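**List:** handheld-ops
**Date:** 2022-02-24
**From:** Arturo Cattaneo, Safety and Equipment Office, Vuvumero
**Subject:** Re: Timestamp drift and grip closure fault, Plindisel handheld units

Dear list members,

The Reisinger site wrote to this list with the report quoted below. The Equipment Office has completed its first review, and this message sets out the findings and the interim measures that apply to all sites.

> Colleagues,
>
> We wish to report a fault on our paired Plindisel units. During recording, the left unit stopped reporting its finger opening while the fingers themselves continued to move freely. The operator received no warning. The recordings were saved as normal and were found to be faulty only when they were checked at the end of the shift.
>
> On the same pair, the clocks of the left and right units drifted apart by as much as 65 milliseconds. We have withdrawn the pair from use and request guidance on whether the remaining pairs may continue.
>
> Reisinger Site Desk

The Office examined 1,211 recordings made with units of the same production batch. The loss of the finger reading was present in recordings from 5 units, including the one named in the report. In each case the cause was the same: the small connector between the finger sensor and the main board had worked partly out of its seat. The software then repeated the last good value without raising an error. The second problem, clock drift, has a separate cause and is treated further on. 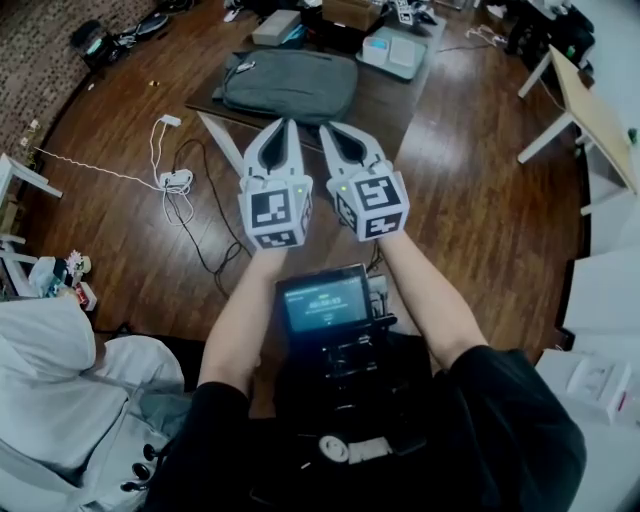
The absence of a warning is the more serious part of the finding. An operator who works with both arms extended has very little attention to spare for checking values, and the current software leaves that duty entirely to the operator. It also relies too heavily on the status light. The small green light near the top of each marker cube is easily seen from the working position, but on the affected units it confirmed power only and gave no information about the sensor. The same is true of the chest display, with its large timer-style readout. Operators have been trained to treat these signs as approval to proceed. That training was in error, and the operator at Reisinger followed it correctly.

The following measures take effect on receipt of this message:

1. Before each recording, the operator shall open and close both grippers fully, and a second person shall confirm at the monitoring station that both values change.
2. Any unit that fails this check shall be tagged and withdrawn. It shall not be opened on site.
3. Recordings made on a withdrawn unit since its last passed check shall be held apart from the main set until they have been reviewed.
4. Charging cables shall be cleared from the walking area before an operator puts on the chest mount.

The fourth measure does not arise from the sensor fault. During the review, the Office received two reports of operators catching a foot in cables while looking at their hands. No injury resulted. Sites are asked to record such events in future, including those that cause no harm.

With regard to clock drift, the Office found that the affected pair had been started before the two units had completed their time exchange. The start command is accepted too early by the current software. The supplier, Jerkley, has confirmed that it can reproduce the problem and is preparing a correction. Until the correction is issued, operators shall wait 2 minutes after switching on both units before the first recording. 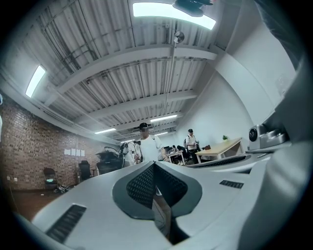 *Gripper housing with mesh recess and side vents; work area behind.*

Members have asked whether the vents or the mesh play any part in the fault. The Office found no sign of overheating in the returned units, and no change to the housing is planned. Vents should nonetheless be kept free of tape and labels.

Returned units will be fitted with a connector that locks in place. Sites should send units in pairs, even where only one of the two has failed the check, so that the clocks can be tested together. The pairing card should be enclosed.
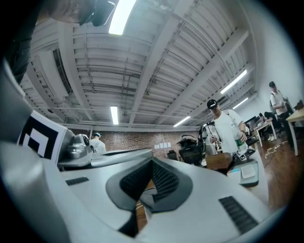

**May a site continue to record with a pair that has passed the new check?**

Recording may continue, provided that the check is repeated before every recording and the result is written in the site log. A pair that passes in the morning is not cleared for the rest of the day.

The Office will write again when the corrected software has been tested. Sites that hold older units from the September delivery should send the serial numbers to this office directly and refrain from posting them to the list.

Respectfully,

Arturo Cattaneo
Safety and Equipment Office
Vuvumero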